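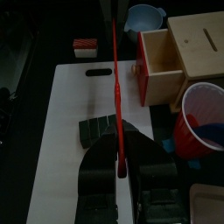
Moving out of the Prastbridge apartment taught me that I own too much kitchen stuff. We have 11 days left and 52 boxes from Arkance, flat and still in their plastic. A white cutting board with a slot for a handle is an easy keep, because it slides down the side of any box. Bowls are the problem.

Second mover quote came in at $3965. The first one was lower but didn't include the stairs. Ask about the stairs.

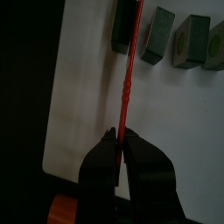

Thin and red.

Changed our address with the bank, the dentist and the water company. The water company wants a meter reading on the last day - put that in your calendar now if you're moving too.

Lease on the Ellimard place runs to January, then month to month. The landlord allows nails in the walls but no screws. I have five heavy mirrors, so I need to think about that.

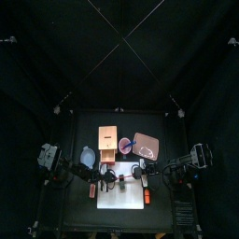

Household objects, black tabletop.

Tape update: the cheap kind splits down the middle. I went back and bought the better one, and it tears straight. 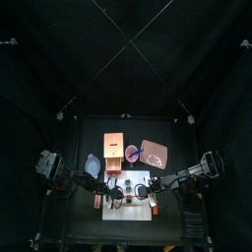
Mallet
Renter, slow packer

Books go in the small boxes. I filled a large one with cookbooks and had to unpack it again on the floor. Keys get handed over at noon.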